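Product Review: Yellow Stacking Bins and Stainless Steel Tray for Sorting Small Electrical Parts
Equipment Review Office, Rankin Technical Institute, Mitville campus
Issued 10/16/26

Summary of findings

The Grevance bench sorting set is suitable for general use in teaching laboratories and repair rooms where mixed small parts must be separated by type before inspection or storage. The bins are recommended without restriction for motors, solenoids and wire harnesses. They are recommended for bare circuit boards only under the handling conditions given below. The stainless steel tray is recommended for all part types reviewed, provided it is lined.

Scope of the review

The set was reviewed at the request of the parts room, which receives dismantled equipment from the teaching laboratories and returns usable components to stock. The catalog number under which it was purchased is 2,818. The institute had previously sorted parts in cardboard trays and in a wall cabinet from Draltberg with small pull-out drawers. The cabinet remains in service for screws and washers and is not covered here.

The review considered capacity, visibility of contents, surface wear, cleaning, and the behavior of loose wires, which had been the principal complaint with the earlier trays. Strength under heavy load was not examined. Readers who intend to store transformers or similar items should consult the load figures supplied with the product.

Layout on the bench

The arrangement adopted for the review places one bin at each corner of the work surface with the steel tray in the center. Unsorted parts go into the tray and are moved outward. This leaves every bin a short reach from the tray and avoids passing one type of part over another. Motors and circuit boards were given separate bins from the start, as the metal bodies of the motors can mark the boards.

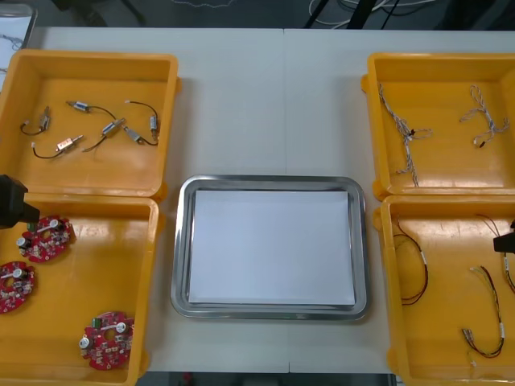 Can the set be used on a bench that is also needed for other work?
The five containers take up a good part of a standard bench when laid out for sorting, so the bench should be reserved for the duration. Once sorting is finished the bins may be stacked and the tray placed in the top one, after which the set occupies the space of a single bin.

Staff who are left-handed may wish to exchange the bins on the two sides. The containers carry no fixed position and nothing in the design favors one direction.

The steel tray

The tray was the better regarded of the two components. Its rolled rim is smooth to the hand and gives a secure grip when the tray is carried with parts in it. The corners are rounded on the inside, and small items do not lodge there as they did in the folded corners of the cardboard trays.

Bare steel has two disadvantages for this work. It is noisy when metal parts are set down, and its shine makes small bright components difficult to pick out. Both are overcome by laying a sheet of plain white paper in the bottom. Ordinary copier paper was used throughout. The sheet also accepts pen notes, and several users wrote directly on it to record where a group of parts had come from. The sheet should be replaced when it becomes oily or torn, and any notes copied to the parts log before it is discarded.

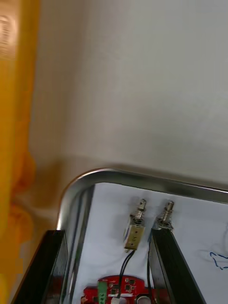 Small push-pull solenoid on the paper liner of the steel tray.

Solenoids were sorted from the tray without difficulty. The flat sides of the frame keep the part from rolling, and the paper prevents it from sliding when the tray is moved. Small cylindrical motors roll more readily and are best moved to a bin first.

The tray cleans easily with a damp cloth. Fingerprints show on the rim, although this is of no consequence in use. The finish showed no change during the review period.

The yellow bins

The bins are of open, molded plastic with a rounded rim. The color is strong and even, and dark wires, silver motor bodies and red boards all stand out well against it. Users changing over from gray containers commented on this more than on any other feature. The open top allows the contents to be checked without lifting anything out.

The floor of the bin is flat enough for parts to lie as they are placed. Motors with attached leads were simply set down loose. With a moderate number of motors this was acceptable, but the leads begin to cross as more are added, and a lead should never be used to pull a motor free. The parts room has set its own limit on how many motors may share a bin and recommends that other departments do the same.

Wire harnesses

Harnesses were expected to be the most troublesome item, and most of the review time was given to them. A harness with several conductors and a connector at each end will catch on almost anything in a shared container. In the cardboard trays, terminals regularly hooked into the loops of neighboring harnesses, and separating them took longer than the sorting itself.

Results in the plastic bins were considerably better. The smooth surface offers little for a terminal to catch on, and a harness laid in a loose loop tends to keep its shape. Labels should be turned upward at the time of placing. Harnesses should be set side by side with a clear gap and should not be piled. 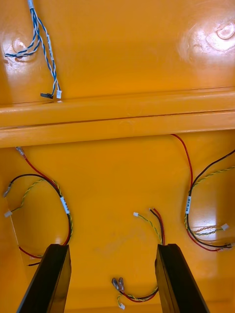 Where the number of harnesses exceeds the space available, a second bin is preferable to a second layer. Layering was attempted for one batch and abandoned, as the lower harnesses had to be disturbed each time a label was read. Tight coiling is also discouraged. It strains the wire where it enters the connector and makes the bundle spring open when released.

Harnesses without a label should be tagged before they enter the bin. A harness of unknown origin is rarely worth keeping, and the institute has allowed too many of them to accumulate in the past.

Circuit boards

The bins are not described by the supplier as static-dissipative, and they should be assumed to be ordinary plastic. Boards that have already been set aside as scrap or as teaching samples may be placed in them freely. Boards intended for return to service should be placed in protective bags first.

Boards should be lifted by the edges or by a sturdy fitting and never by a capacitor. They should lie in a single layer. Irregular outlines are common on motor driver boards, and notched edges can hook under one another if the boards are allowed to overlap. Printed markings remain easy to read against the yellow, which is useful when boards of similar appearance must be told apart. 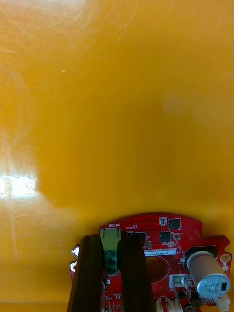
Red circuit board marked "MOTOR," with green screw terminal block.

Wear and glare

Two shortcomings of the bins should be noted. The first is surface wear. The glossy finish takes fine scratches and swirl marks from ordinary contact with metal parts. These do not affect use, but departments that display equipment to visitors may find that the bins look old sooner than expected. Abrasive cleaners make the marks worse and should not be used.

The second is glare. Under overhead lighting the gloss produces bright patches that can hide a small part or make a label hard to read. Moving the bin slightly is usually sufficient. Benches with a fixed lamp should have the lamp placed to one side. A matte version would be preferred if the supplier were to offer one.

Cost and ordering

The institute paid 194 dollars for the set, including delivery to Mitville. Further bins may be ordered singly. The order form lists 2 colors, of which only the yellow was reviewed. Departments planning to purchase before the end of November should send requests to the Equipment Review Office so that they can be combined. Combined orders above 400 dollars are delivered without charge.

Paper liners are not supplied and need not be purchased specially.

Recommendation

Approved for purchase by all laboratories and by the parts room. Approval for circuit boards is subject to the use of protective bags for any board that will be returned to service. The wall cabinet should be retained for hardware too small to be handled comfortably in an open bin.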